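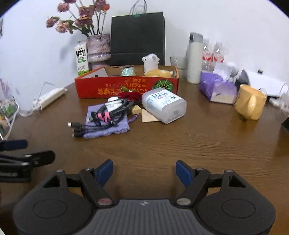 tullano_pete
June again, so I'm clearing the dining table. What do you all do with charging cables? I've gone to one bundle with a hook-and-loop tie. Still a tangle, but a tangle with a belt on.

slanina40
Ties are a scam. Shoebox, lid, forget.

Tiruwork Gudeta
The shoebox is how I came to own 8 chargers for phones I no longer have. Lay the cable on a folded cloth and leave it out where it can shame you. 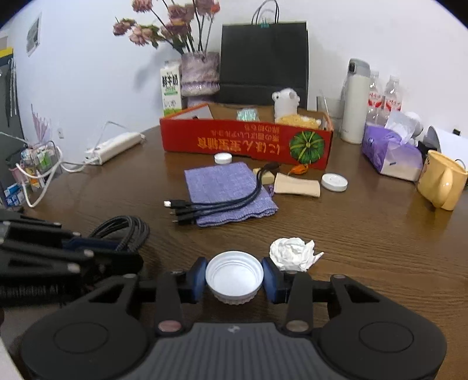
White cap, threads up. The cable's on the purple cloth behind.

slanina40
And what does the cap belong to?

Tiruwork Gudeta
If I knew that, it would be on something. I keep caps.

tullano_pete
Toss it. You'll find the jar tomorrow, but toss it.

drustside_mo
Never toss a cap. Hard disagree with the whole thread, including the cloth. It's a cable, not a baby.

slanina40
Shoebox.

Last updated: June, 8:40 pm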